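Workshop tips: looking after a table-mounted arm and hand

Cable dressing

Fit the forearm straps with the arm extended, never folded. A strap that sits flat at full reach will still be flat when the elbow closes, but the reverse does not hold. Leave enough slack at the wrist for a full turn each way, then run the last joint through its range at 25 per cent speed and watch the loop. If it lifts and catches, move the strap back a finger's width and try again.

Let the heavy power cable hang clear of the table edge. Do not tie it to the signal cable. Marcelino Queiroz did so on the Tunditz cell in January and spent two days chasing encoder faults.

Table covering

A woven cloth stops small items skating away when the fingers close on them. Wash it without softener, which leaves a film that ends up on the fingertips. Smooth it by hand before each session. Ridges upset the height setting.
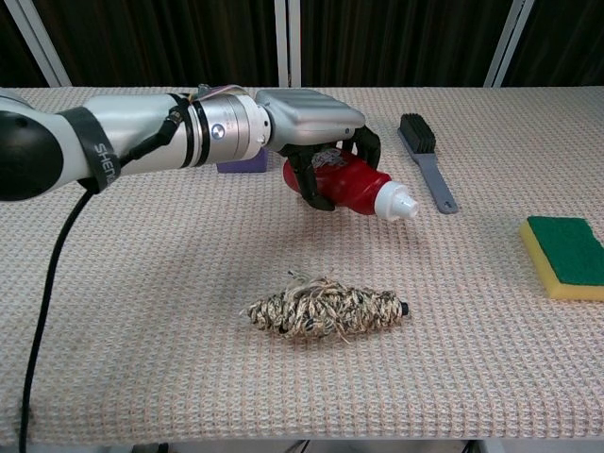

Fingers

Wipe the fingers with a barely damp cloth after every 100 grips and with isopropyl alcohol after every 500. Spray nothing directly on to the hand. Work from the knuckle to the tip so that grit is not pushed into the joints. Squeeze bottles should be shut and wiped down before use, as sauce or glue in a finger joint means stripping the whole finger.

Set the closing force on a soft bottle first and increase it only for rigid items. Our starting value is 215 on the controller scale. Xinyi Du prefers it lower for anything with a paper label.

Wrist

Check the ring screws weekly with the power off. Mark each head with paint pen across the joint; a broken line shows movement at a glance. Replace any wire with nicked insulation. Tape is not a repair.

Spare straps are in the second drawer, under the feeler gauges.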